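Review: Fono training instrument set for two-arm surgical rigs
Filed under: Equipment and purchasing

The Fono set is a pair of wristed needle drivers with a limited-life chip, sold for dry and wet lab use and not for patients. We bought it for the Maddocks skills centre in February, out of the consumables line. The list price was $2,960 for the pair, freight extra. This review covers cost per session, jaw condition, handling on thread and what the supplier paperwork leaves out. It does not cover the arms or the console, which were already on the books.

Each instrument is licensed for 50 uses. A use is counted when the instrument is seated and recognised, so a driver taken off to clear a snagged cable and put back on is charged twice. Over a full life that puts the pair at $59.20 per session before thread, needles and tissue. Our previous supplier, Dekum, charged less per unit but locked out at 20 uses, and the difference closed well before the end of the financial year.

Jaw pattern matters more than the brochure suggests. Trainees spend most of their console time passing a curved needle from one side to the other, and the cost of a poor grip shows up as extra needles and torn tissue. We assessed the set on interrupted sutures in red tissue with a pale fibrous layer across it, a harder substrate than silicone pads and closer to what the senior trainees will meet.
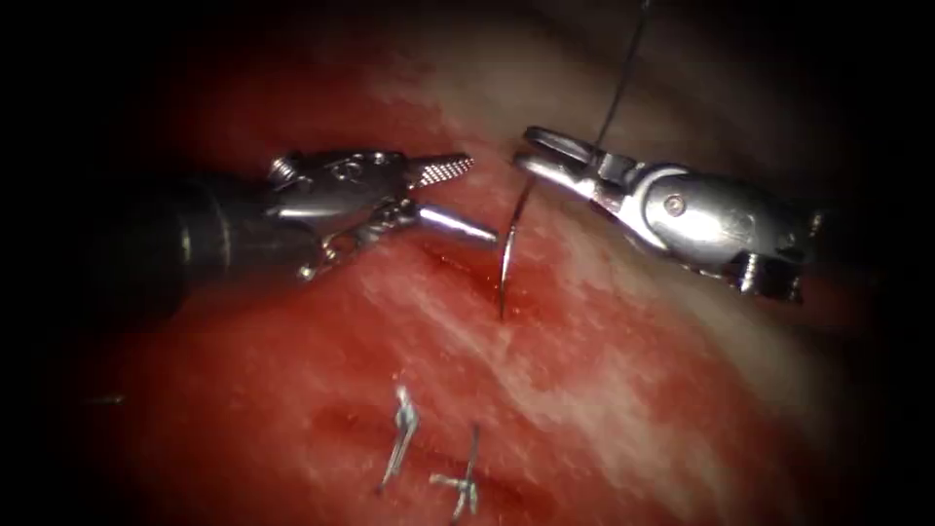 Needle standing in the tissue between the two instruments, thread held in the right-hand jaws.

Grip on the needle was secure in both drivers for the first half of their life. After that we recorded some rotation of the needle under load when it was held near the tip of the jaws, less when it was held further back. Grip on fine thread did not change measurably. Wrist movement stayed even through the whole range, with slight backlash in one unit that the supplier accepted as within tolerance. I would have liked the tolerance to be printed somewhere.

Cleaning is the weak point. The wrist has exposed links and cables, and tissue residue collects behind the pivot. The instructions allow an enzymatic soak and a soft brush, with no ultrasonic bath. Allow bench time for this in the staffing budget. Ours was not allowed for, and the labour ended up costing more per session than the thread.

Planning notes for anyone preparing a submission:

Budget for two pairs per rig. One pair in cleaning and one in use is the minimum for back-to-back bookings.
Ask for the use counter to be readable without seating the instrument. Fono will supply a reader for an added fee. Dekum would not.
Put a service contract in the same submission as the instruments. Added later, it was assessed as new spending and had to go through approval again.
Thread is cheap and goes quickly. We set aside $2,000 for the year and had to top it up in the third quarter.

Knot work is where the set earns its price. Looping the strand over one jaw and picking up the tail with the other driver calls for small, repeatable wrist movements, and the Fono drivers follow the hand controls closely enough that mistakes can be fairly put down to the trainee. Short tails are harder. The jaw tips are slightly broad for the finest gauge, and trainees took longer to pick up a tail lying flat on the tissue than one standing clear of it.
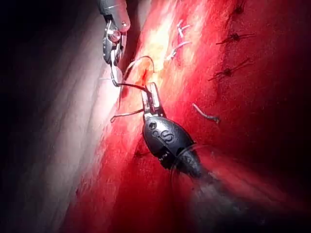

Prirkov: We costed the same set and came to a different figure. If your sessions run short, the per-use charge hurts, as a ten-minute warm-up burns the same credit as a full afternoon. We moved to booking warm-ups and assessments in one block and only then did the 50-use licence beat our old arrangement. Also check whether your freight quote includes returns for expired units. Ours didn't.

Returns were included in our quote, but only for units sent back in the original case, so keep the cases. The point on short sessions is fair. Our bookings are half-day blocks, and the $59.20 figure assumes that each block uses one credit per instrument.

Rating: four out of five for function, three for documentation. We have reordered one pair and deferred the second to the next budget round, pending a written answer on the backlash tolerance.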